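关于我们

Sinel 是一家做电子音乐的小厂牌，也是一间开着门的录音室。很多人是先在网上听到我们的唱片，后来才晓得楼下还有两间排练房、一张长桌和一台永远热着的咖啡机。欢迎你从哪一头进来都行！

我们怎么开始的

最早的时候，Sinel 只是一个深夜电台节目的名字。节目放的是缓慢的 techno、带杂音的 dub，还有各地听众寄来的自制录音。寄来的东西越来越多，有些好到让人舍不得只播一次，于是我们挑了其中一首十二分钟长的曲子，压成黑胶，编号 Sinel 001。那一版一共 480 张，封套是自己在地板上折的，胶水味在屋里留了整整一个一月。

现在翻出那张唱片来听，B 面开头的底噪还是偏大，低频也收得有点松。可是我们真喜欢它！后来做再版的时候讨论过要不要重新处理，最后只动了音量，其余原样保留。

厂牌和两个子系列

主厂牌发行完整专辑和十二寸单曲，风格没有写死，从 ambient 到 electro 都有，只要我们在办公室里连着放了一个星期还想再放，就会认真考虑。

Skurncombe 是第一个子系列，专门留给现场录音和长篇即兴。这个系列不剪辑、不补录，观众咳嗽、有人碰倒杯子都留在里面（第四张里那声杯子响得特别准，刚好落在拍子上，常有人写信来问是不是采样）。封面统一用单色纸，只印曲目和时长。

Hekau 是第二个子系列，做混音和再版。有些老唱片当年压得很少，发行商倒闭，母带在抽屉里躺了好多年，我们会去找原作者谈授权，把磁带转录、修复，再请两位混音师各做一个版本，跟原曲放在一起。这件事很慢，有时候光是找到一盘能读的 DAT 就要几个月，可每次从那堆嘶嘶声里听见鼓点冒出来，大家都会从椅子上站起来。

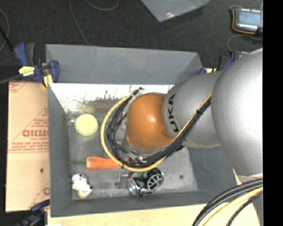
转录用的设备也顺便说一下，因为常有同行来信问。开盘机有九台，型号各不相同，状态也各不相同；卡带机我们偏爱三磁头的老机器，每次转录前都重新校方位角。受潮的磁带先低温烘烤，放凉以后再上机，一次走完，不倒带。数字文件存两份，分开放在两个地方。母带处理交给固定合作的工程师，黑胶刻版之前一定先切一张试听片，在好音箱、烂音箱和车里都听过才签字。

录音室和 Shetty

楼下的录音室叫 Shetty，名字来自原先挂在门口的一块旧招牌，搬进来的时候没舍得拆。里面有一间控制室和两间排练房，合成器和鼓机摆在靠墙的架子上，来录音的人都可以用。有几台的旋钮脾气比较大，旁边贴了纸条，请先读纸条！

Shetty 平时接外来的录音和混音工作，价格按天算，包含一位助理工程师。学生和第一次进棚的人可以申请晚间时段，费用减半，剩下的一半由厂牌承担。我们很愿意看到有人抱着一台笔记本进来，抱着一首没想到会写出来的曲子出去。

每个月还有一次公开试听，大家把没做完的东西带来，在控制室的监听上放一遍，然后聊。规矩只有一条：放的时候别说话。聊到多晚都可以，楼上邻居对我们非常宽容，我们也尽量在十点以后把低频收一收。

寄 demo 给我们

请发私密试听链接，别发附件，两首到四首最合适。不用写很长的自我介绍，写一写这些曲子是在什么样的情况下做出来的就很好。每一封我们都会听，回信可能要等上一阵，特别是刻版前后那几周，邮箱会堆得很高。没有收到回复也欢迎再来信提醒，我们不会觉得烦。

Skurncombe 只收现场录音，请在标题里注明演出地点和录制方式。Hekau 不收新曲，如果你手里有绝版唱片的母带，或者知道某张失踪唱片的下落，请一定写信，这类邮件我们拆得最快！

唱片在哪里买

网店里有全部在售的唱片和数字版，绝版的编号会标灰，但仍然可以试听。黑胶每周集中寄出一次，用加厚的纸箱，唱片和封套分开装，免得路上把封套撑裂。收到如果有翘曲或者跳针，拍张照片发来，我们补寄。独立唱片店想进货的话，请直接联系发行邮箱，起订量很低，也接受混搭不同编号。

本页更新于 2/9/23。新的发行计划和公开试听的时间，请看“消息”栏目。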